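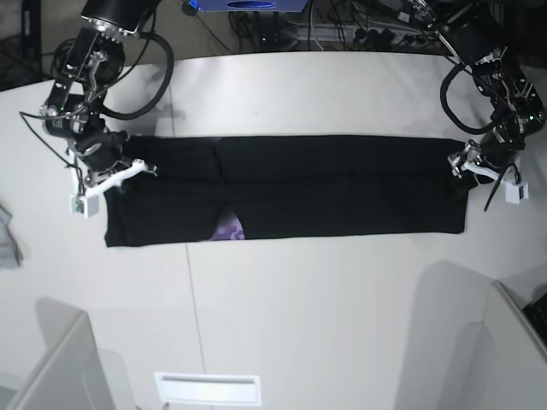
Black on white, folded the long way.

I own too many black clothes. My sister-in-law Siham Hamdan says my closet looks like the backstage of a very small theater, and she's being kind. Telling one black thing from another at six in the morning is a skill I never picked up, which is how I once wore a pajama top to a budget meeting in Dernton.

So this month I'm folding. Everything comes out, gets laid on a white surface where I can see what it is, and goes back in a long flat strip. Lengthwise first, then smooth the middle, then argue with the sleeves.

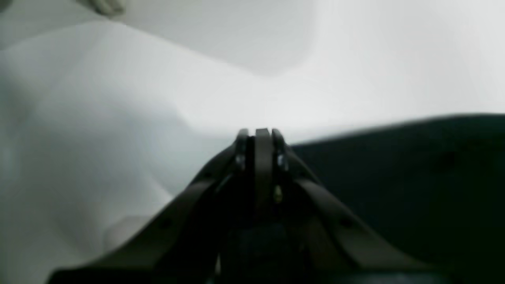 Folding day, close up.

Suha Hijazi swears by rolling. I tried rolling in July and ended up with a drawer of 38 identical burritos. You had to unroll six to find a T-shirt. 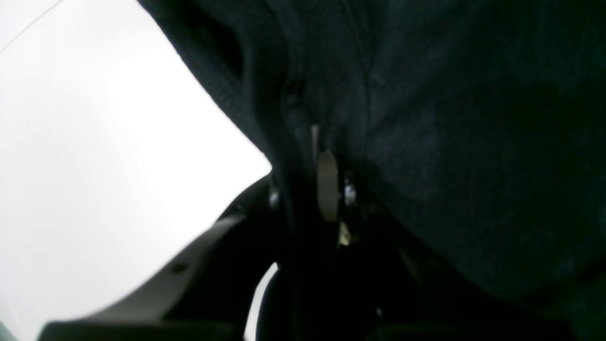

Dark fabric, darker folds.

Thick dark stuff is the worst. It bunches, it hides its own seams, and it collects lint from rooms it has never been in. My current rule is to find the middle line before folding anything, and to give up on perfect corners by the third one. The socks can wait until I've bought a better lamp.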